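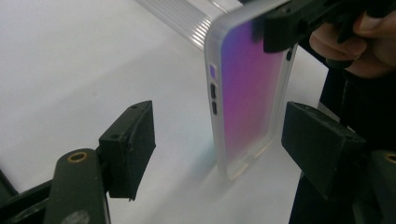

Do you have to book for a Stavance open day, or can you just show up?

You should email ahead, because they let people in by small groups and the door list closes the night before. I got my spot in December and had to send one reminder. They were nice about it.

OK so. Quick write-up before I forget everything, I have a train at six and a half-dead laptop. Friday, February 6, 2026, Stavance open day, out in Pralldale, in the old Skimwood building. If you're coming by bus it's the 42, and the stop is on the wrong side of the road, no crosswalk, good luck. Thirty-five minutes from the station if traffic behaves. It did not.

Signed in, got a sticker, got coffee (weak). Then a talk, shorter than advertised, thank goodness. Valentin Prantl ran it. He does the manipulation side there and he talks fast, so my notes are mostly arrows. The part I wrote down properly: they want arms that can do small fiddly packing jobs, and the current fiddly job is phones and phone cases. Putting one in the other. That's it, that's the job.

I laughed a bit. Then I had a go.

What was on the table

White surface, clear plastic packaging, phone cases, a black hand-held gripper for each hand. You hold the thing like a tool and the jaws do what your fingers would normally do. Except your fingers are really good and the jaws are two blocks of black plastic.

The demo person (didn't catch her name, sorry!) did it seated and very calm. One gripper to hold, one to work. There was a frosted case with a pink and purple back that kept pulling my eye, pretty thing, and you could see the button slots down the side, which matter more than you'd think. Get the phone in the wrong way around and the buttons are on the other side from the slots. Then you start over. She told us she does that less now than in her first week, when it was pretty much every other try.

Things I scribbled while watching:

– She never squeezes a case by the thin edge if she can help it. Flat of the back, or the corner.

– Soft cases are harder than stiff ones. I'd have guessed the opposite. Soft ones give, and then the opening closes up on you.

– Clear plastic is a pain to look at. Clear on white, even worse. I lost track of an edge twice from three feet away.

– Pads get scuffed and they don't rush to change them. Someone asked, Valentin said a brand new pad is a bit slippery anyway.

– Cables. So many cables. Somebody in my group stepped over the same one all afternoon like a cat.

Then the question everybody had, why people are doing it by hand at all if the point is robots. Short version from the talk: the arm learns from the recordings, so somebody has to do the job well first, over and over, with the same sort of jaws the arm will have. Valentin said they had 300 good runs of the case job so far and wanted 600 before they'd trust it for anything. "Good" is doing a lot of work in that sentence. A run where you drop the phone and pick it up neatly can still be good. A run where you cheat and nudge it with your thumb is not.

I asked about the thumb thing because I'd have done it within a minute. He said everyone does.

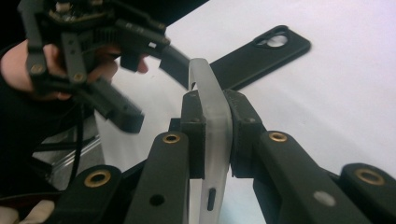
My turn

They let visitors try after lunch. (Lunch: Gökçe, the bakery across the lot, get the spinach one, go early becuase the line gets silly.)

So, hands in, grippers closed, and right away I noticed how far off the tips feel. Like eating with chopsticks somebody else is holding. Left hand was fine, I just clamped and held on. Right hand was useless. I'd line it up, come in, and tap the case a half inch to the side of where I meant. Lean in to look closer, and now my head's in the way of the light.

What helped – going slower than felt normal. Also resting my forearms. Also not talking, which was hard because my group was giving me advice the whole time.

I got the bottom of the phone in and then got stuck on the top corner. With fingers you'd push there with a thumb and hear it click. With jaws you sort of press, and press somewhere else, and the first corner pops back out. Did that maybe five times. The demo person leaned over and said to hold the case still and move only the phone,
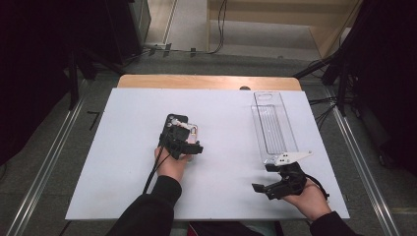

and that was the tip of the day, really. I'd been moving both hands at once the whole time. Keep one side parked, let the other side do the traveling. Second try went in with a nasty little squeak. Not straight, but in. I was very pleased with myself and then a kid of maybe twelve did it first go, so.

Stuff I'd want to know if you're going

Bags go in the hallway, not the room. Room's carpeted but not warm, bring a sweater. Ask your questions during the hands-on part and not after the talk, the answers are longer and better. There's no gift shop or any of that. No robot arm shaking your hand for a selfie.

I still want to know how it copes with cases it hasn't met before. I asked, the answer was "some of them," and then we got moved along. Will email Valentin about it and add whatever he says at the bottom of this post.

Train's boarding. More photos when I get home and find teh charger.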